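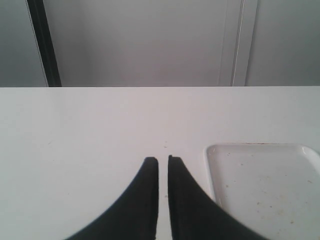 Call for Participants: Descriptive Sensory Panel, Cooked Rice
Fivov Grain Quality, Estdale site
Applications close 08/07/2021

Fivov Grain Quality is recruiting 34 adults for a trained sensory panel on cooked rice. The panel will evaluate short, medium and long grain samples for appearance, aroma, flavor and texture. Training begins in late August at the Estdale site. No previous tasting experience is needed. People who have served on a consumer panel may apply, but should note that descriptive work is different and involves more training.

Background

Instrument tests on rice are well established. Amylose content, gelatinization temperature and moisture can be measured on small amounts of grain, and a texture analyzer will return a hardness value for a cooked sample. These values do not fully account for how people describe the same rice when they eat it. Stickiness between grains, stickiness to the lips and residual film on the teeth are separate properties to a trained panel and are poorly separated by a compression probe.

The current study, listed internally as Barrios, compares panel scores with instrument results for rice stored under different conditions before milling. The storage work was carried out at Skeltberg. Estdale is responsible for cooking, panel training and evaluation. Participants will not be told the variety, storage condition or age of any sample until the study is closed.

What panelists do

Panelists do not say whether they like a sample. They score the strength of named attributes on a line scale, using reference foods as fixed points. The draft attribute list includes the following:

Appearance: whiteness, gloss, grain integrity, uniformity of size
Aroma: starchy, buttery or popcorn-like, cardboard, sour
Flavor: sweet, grainy, metallic, stale
Texture by hand and lip: surface moisture, stickiness to lips, roughness
Texture in the mouth: hardness, cohesiveness of mass, springiness, toothpack, residual loose particles

The list will be revised by the panel during training. Attributes that the group cannot score consistently will be redefined or dropped.

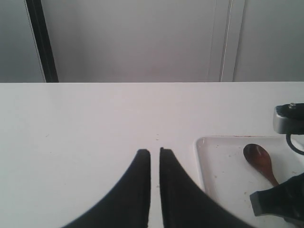

Samples are served in covered odorless cups marked with random codes. Serving order is balanced across the panel. Panelists rinse with filtered water and eat a piece of unsalted cracker between samples. Samples may be swallowed or expectorated, but each panelist must use the same method throughout the study. Scores are entered on a tablet supplied by the site.

Schedule

Training runs for 6 weeks and is followed by evaluation. All sessions are held on weekday mornings, and a full timetable is sent with the offer of a place. Training sessions are held as a group and include discussion. Evaluation sessions are done individually, in silence, with a rest of 30 minutes between the first and second sets of samples. Panelists should remain on site during the rest period and may drink water only.

Attendance is a condition of taking part. A panelist who misses a training session will be offered a make-up session where one can be arranged. Missed evaluation sessions cannot be repeated, and the data for that panelist may have to be removed from the affected set.

Eligibility

Applicants must:

Be 18 or older on the first day of training
Be able to attend in person at Estdale for the full study
Read and speak English well enough to discuss and write down descriptive terms
Have no allergy or intolerance to rice, wheat, dairy, soy or tree nuts (reference foods contain all of these)
Have no condition that affects smell or taste, including long-term nasal congestion
Have no dental work planned during the study period

Applicants who wear dentures may apply, but will complete an additional chewing screen before a place is offered. Current employees of rice mills, rice importers and packaged food manufacturers are not eligible. Applicants who are pregnant or nursing should contact the panel office before applying.

Smokers are eligible provided they can refrain for one hour before each session. The same interval applies to coffee, gum, mints and strongly flavored food. Perfume, scented lotion and aftershave are not permitted on session days.

Screening

Screening is completed in two visits. At the first, applicants identify the basic tastes in water at low concentration and match a set of common odors. They also complete triangle tests, in which the odd sample out of three must be picked. At the second, applicants rank cooked rice samples by hardness and by stickiness, then describe the differences in their own words. Sensitivity is one part of the assessment. Repeatability and the ability to use a scale are given equal weight.

Screening results are reported to the applicant as pass or not pass. Individual scores are not released. Applicants who pass but are not placed will be kept on a reserve list for this study, unless they ask to be removed.

Sample preparation

Rice is weighed, rinsed and soaked under a written protocol, and cooked at a fixed ratio of water to grain for each grain class. Cooked rice is rested with the lid closed, loosened with a minimum of strokes, and portioned from the center of the batch. Grain touching the wall or base of the cooker is discarded. Cups are held at serving temperature and withdrawn if not used within the holding limit. Panelists are not involved in cooking and should not enter the preparation area.
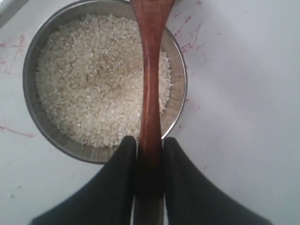 Payment

Panelists who complete training and evaluation receive $2,000, paid in two parts: the first at the end of training and the second at the end of evaluation. Panelists who withdraw early are paid for the sessions they attended. Screening visits are paid separately at a flat rate, whatever the result. Parking is free. Travel costs are not reimbursed. Payments may be taxable, and participants are responsible for their own reporting.

Consent and data

Written consent is taken before screening. Participation is voluntary and may be ended at any point without giving a reason. Health information collected at screening is stored apart from panel scores and is destroyed when the study closes. Scores are held under a panelist number. Published results will report panel means and measures of agreement, with no individual identified.

How to apply

Complete the applicant questionnaire on the Fivov recruitment page and select "Estdale, cooked rice." The questionnaire covers availability, allergies, current medication and eating habits. Incomplete questionnaires are not reviewed. Paper copies are available from the Estdale front desk during office hours.

Eligible applicants will be contacted by email with a choice of screening dates. Questions about access, diet or medication should be sent to the panel office through the contact form on the same page, with the study name in the subject line.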